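3.2 Wer steht eigentlich hinter wem? Befunde aus den Eigentümerregistern

Ich gebe zu, ich bin mit ziemlich naiven Erwartungen in dieses Kapitel gegangen. Meine Frage klang einfach: Was steht in den Treuhandverträgen einer Holding, und was davon kommt im Register an?

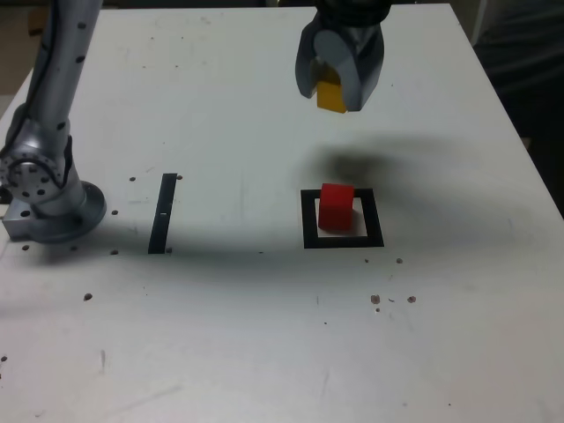
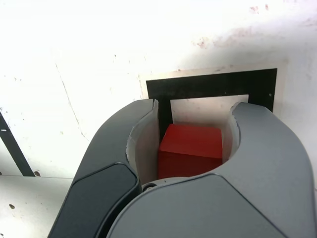
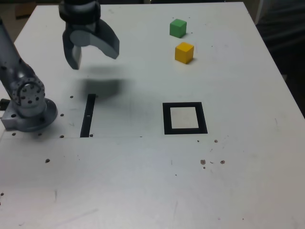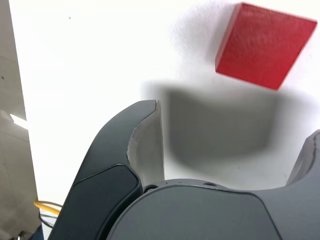 Abbildung 4: Tischfläche mit Roboterarm (erstes Bild), roter Würfel zwischen den Greiferfingern (zweites), geöffneter Greifer über dem Tisch (drittes), roter Block auf weißer Fläche (viertes).

Orkarby, Mittwoch, 20. Juni

Ausgewertet habe ich 73 Treuhandvereinbarungen aus dem Umfeld der Nerka-Gruppe, dazu die Registerauszüge der jeweiligen Gesellschaften. In 33 Fällen stand im Register schlicht der Treuhänder, ohne jeden Hinweis auf den Treugeber. Das hat mich doch überrascht (und meine schöne erste Gliederung gleich mit ruiniert!), denn die Verträge selbst sind an dieser Stelle meist sehr deutlich: Weisungsrecht, Gewinnabführung, Rückübertragung auf Verlangen, alles da.

Am liebsten erzähle ich das am Beispiel der Fang Beteiligungsgesellschaft. Sie hält 100 Prozent an der Pundorcombe Verwaltung, und zwischen ihr und der obersten Ebene liegen 5 weitere Gesellschaften, jede mit eigenem Geschäftsführer und eigenem Briefkopf. Wer nur auf die Anteile schaut, landet bei der Fang. Wer die Stimmbindungsverträge danebenlegt, landet ganz woanders, nämlich bei einer Stiftung, die selbst keinen einzigen Anteil hält. Ich habe mir die Kette auf Packpapier aufgemalt, anders ging es nicht.

Für die Einordnung unterscheide ich im Folgenden zwischen rechtlicher Inhaberschaft und tatsächlicher Kontrolle. Mir ist klar, dass die Trennlinie wackelt. Ein Vetorecht bei der Besetzung der Geschäftsführung etwa habe ich als Kontrolle gewertet, ein bloßes Anhörungsrecht dagegen nicht, und bei den Mischformen habe ich lange geschwankt und sie am Ende getrennt ausgewiesen (siehe Abschnitt 3.4).

Offen bleibt vorerst die Frage der Haftung. Der Treuhänder unterschreibt die Meldung, kennt aber häufig nur die nächste Ebene über sich. Ob man ihm eine Pflicht zur Nachforschung bis ganz nach oben auferlegen kann, bespreche ich in Abschnitt 4, zusammen mit den Klauseln, die ihm genau diese Nachfrage vertraglich untersagen.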